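About Us

Hi! I'm Ustyna Maksymiv, and if you've ever emailed Doveo to ask whether a used server processor will work in your board, the person who wrote back was me. (If the answer was very short and had no greeting, it was Stepan.) We buy, sort, clean, check and resell used server processors, and that's the whole business. We don't sell memory, hard drives or cables, though we do get asked for cables pretty much every Monday.

I started this with Stepan Shevchuk after we both left the same repair shop, where we'd spent years swapping boards for offices that wanted their computers back by lunch. The shop had a shelf in the back for processors pulled out of retired servers. Some were in trays, some were in sandwich bags, and one bunch was in a cookie tin with a folded dish towel on the bottom. When the shop closed, the owner let us have the shelf for what I'd call a friendly price. We took home 197 chips that night in the back of my car, and I drove like there was a wedding cake in there.

My dining table was our first bench. I'd love to say we had a plan, but mostly we had a desk lamp, a bag of lint-free cloths and a spreadsheet that Stepan kept on one laptop and I kept on another, so of course they never matched. We sold the first batch to people who run servers at home, and they were wonderful customers. They sent pictures of their basements! They asked good questions, and they told us when our answers were bad. A lot of how we do things now came out of those emails.

We've since moved to 2067 Grokance Road, in the unit beside Bajwa Upholstery. It's a long narrow room with a roll-up door at one end and a good heater at the other, and we learned the first winter which end to put the desks at. The packing table is by the door. The shelves run down the middle. We're big believers in slotted aluminum for anything that has to stay square, and if you come by you'll hear me go on about it, because you can bolt something on today, hate it by Thursday and slide it over without drilling a single hole.

What we look at on a chip

People ask me what there even is to check on a processor, which is fair. It's a small flat thing with a metal lid. But you'd be surprised how much you can learn before it goes near a socket, and I've gotten kind of attached to this part of the day.

I look at the lid first. Old paste hides in the corners and along the edge where the metal meets the board, and it dries into a gray crust that likes to travel to places you don't want it. We soften it and lift it off with a cloth. No scraping. Then I tip the chip toward the light and away again, because the print comes and goes with the angle. Lids change color on you too, depending on what they're picking up. I've had a lid look plain silver in my hand and warm as a penny a minute later, and I used to think I'd mixed up two trays.

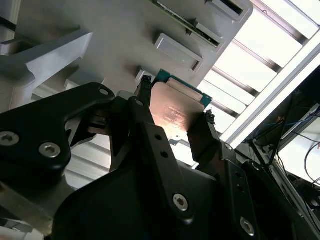
Copper-colored from this angle, with the green board sticking out past the edge. The small print is washed out here.

If I can't read the markings, I don't guess. The chip goes in the "ask Stepan" tray, and he tries it under the magnifier lamp, where he's annoyingly good. If he can't read it either, it waits for the test board, and the test board tells us what it is. We had a stretch early on when we'd fill in a worn digit from memory, and I mailed a very nice man in a very hot part of the country the wrong part. He was kinder about it than I'd have been. We don't fill in digits anymore.

After the lid comes the board around it, all four edges. I'm looking for chips at the corners, scratches that go deep enough to catch, and any lifting or bubbling. Then the contacts on the underside, which is slow, and which I do in the morning when my eyes are fresh. A smudge is fine and comes off. A burn mark isn't, and that one goes straight to recycling no matter what it's worth on paper.

Then it's tested. Every chip we list has been started up on a board of the right type and left to work overnight, and if something odd shows up in the log we run it again. A second odd result and we don't sell it. I know there are sellers who'd list it as "untested, as is," and I understand why, but I don't want that email.

Trays, labels and the great naming argument

Our inventory program is called Zollimero. Stepan wrote it, he named it, and I've stopped asking. It does the job the twin spreadsheets never did: each chip gets a number when it comes in, and that number follows it through cleaning, testing, the shelf and your box. Write to us with the number on your packing slip and I can tell you which tray it sat in and who cleaned it.

The trays are sorted by socket first, then by model, then by grade. We have two grades, A and B. An A chip has a clean lid and print you can read. A B chip works exactly the same but has a scuffed lid or faded lettering, and it costs less. I run B chips in my own machine at home, and they don't seem to mind. We used to have a C grade for the really ugly ones, but people kept asking what was wrong with them and I kept writing "it's just ugly, I promise," so now they're all B.
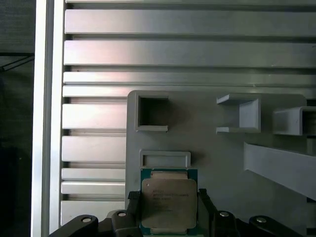

A server-style processor with its silver lid and a bit of green showing around it, in front of a 3D-printed panel on slotted aluminum.

I do like the look of them, I'll admit it. Big server chips have a nice solid shape, all that metal with its rounded corners set into the board, and the little lines of codes printed on top. My nephew thinks they look like fancy crackers. There's usually a tiny mark near one corner of a processor to help you line it up, and the question I answer most is which way it goes in. Please find the mark on the chip, find the matching mark on your socket, and let the chip rest in place. If you're pushing, stop! Take it out, have a drink of water and look again. I'd so much rather answer an email at ten at night than hear about bent pins in the morning.

Who does what

Stepan does the testing and the buying, and he fixes Zollimero when it sulks. He's the quiet one until somebody brings up thermal paste. I do the cleaning, the grading, the mail and this website, which explains the commas. Both of us pack. Every chip goes in a plastic clamshell made for its size, then in an antistatic bag, then in a box with more padding than you'll think it needs (please reuse it). The foam scraps we get from Bajwa next door go in the bottom of the bigger shipments, so if yours has a streak of sofa color to it, now you know.

Buying from you

If you have processors you've pulled, we'd love to hear from you. One chip is fine, a pallet is fine. Tell me the model if you can read it, and send a picture of the top and the bottom if you can't. Don't clean them first! I mean it kindly, but I've seen what kitchen sponges do. Close them up in something stiff so the undersides can't touch each other, and don't stack them loose in an envelope. We pay once they've passed the overnight run, and anything that fails we'll either mail back or recycle, whichever you'd like.

Visiting

You can pick up orders at the roll-up door most afternoons, but write first, since we're sometimes both out collecting. We close for a while in December and catch up on recycling and on the shelf nobody wants to sort. The parking is shared with Bajwa, so leave the spot by their door open for people carrying chairs.

Write to me any time. I read everything.

Ustyna

Comments

Rackside_Pete: Bought a pair of B grade chips from you last winter and the only thing wrong with either was a scuff I'll never see again under the cooler. The packing slip number thing is great.

M. Delacroix: Do you take chips with the old paste still on? I have a drawer of them and it's not pretty.

Ustyna: Yes please, paste and all! Just keep them from touching each other and send me a picture of the drawer.

tallgrass: You should bring back C grade. I'd buy the ugly ones.

Stepan: No.

homelab_jo: Sofa foam confirmed. Mine was mustard yellow. Chip works fine.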